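Parkilus Overlay and Texture Pack

Video editing overlays from Nurusstead
Last updated 18 October 2025

Parkilus is a set of overlay clips and still textures for people who cut video for a living or for fun. You drop a clip on the track above your footage, change the blend mode, and adjust the opacity until it looks right. There is no plug-in to install and nothing to sign in to. If your editing program can import an ordinary video file and a PNG, it can use the pack.

What you get

98 overlay clips, each one a clean loop
Still textures for title cards and backgrounds
A short PDF guide with suggested blend modes
Free updates for as long as the pack is on sale

The clips are sorted into folders by type: dust, scratches, light leaks, film grain, paper and gate weave. File names say what is in them, so "scratch_fine_slow" is fine scratches moving slowly. Earlier versions used numbers only, and customers asked us to change it. If you have old projects linked to the numbered files, keep the old folder where it is and put the new one beside it.

Using the overlays

Screen works for anything light on black, such as dust and leaks. Multiply is for dark marks on white. Soft Light is the usual choice for grain and paper. Start with the opacity at half and come down from there. Most people leave overlays too strong on the first try, and it shows once the video has been compressed for upload.

Put the overlay above your colour grade if you want it to keep its own colour, or below it if you want it graded along with the footage. When you cut between shots, let the overlay run across the cut. Restarting it on every shot makes the marks jump.

If playback stutters, render the overlay track on its own or switch to the proxy files. Every clip has one, in the folder called Rasel Proxies. These are low resolution and meant for editing only, so remember to switch back before you export.

Formats

Clips are supplied as ProRes and H.264, both at 4K. The H.264 versions look almost the same and take up far less room. Choose the ProRes files if you are doing heavy grading or sending the project on to someone else. All clips are silent.
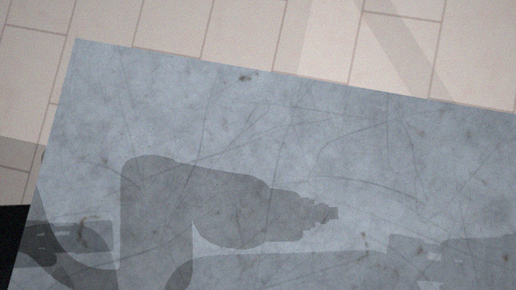
Still textures are used most often behind titles, lower thirds and end screens. They are saved large enough to pan across slowly at 4K without going soft. Pick one with low contrast if there is a lot of text to read. A cloudy blue-grey surface with fine scratches running in all directions, for instance, will take white lettering well and still has enough going on to stop the background looking flat. Small dark specks can be mistaken for stray punctuation, so check around the words and shift the texture a little if one lands in the wrong spot.

Licence

One purchase covers one editor on up to 2 computers. You may use the pack in paid client work, online videos, adverts and films. You may not resell the files, give them away, or include them in another pack or template. Videos that pass 1000 views, or any other number, do not need a further licence. Studios with more than one editor should buy Parkilus Obura, which has the same files and a licence for a whole team.

Delivery and refunds

The pack is a download. The link arrives by email after payment and stays live in your account. The full set comes as 4 zip files, which can be downloaded separately. Unzip all of them into the same folder.

If a file will not open, tell us which program and version you are using and we will send a replacement. Refunds are given within the first fortnight if the pack does not work with your software. The grain folder was redone in July, so anyone who bought before then should download it again.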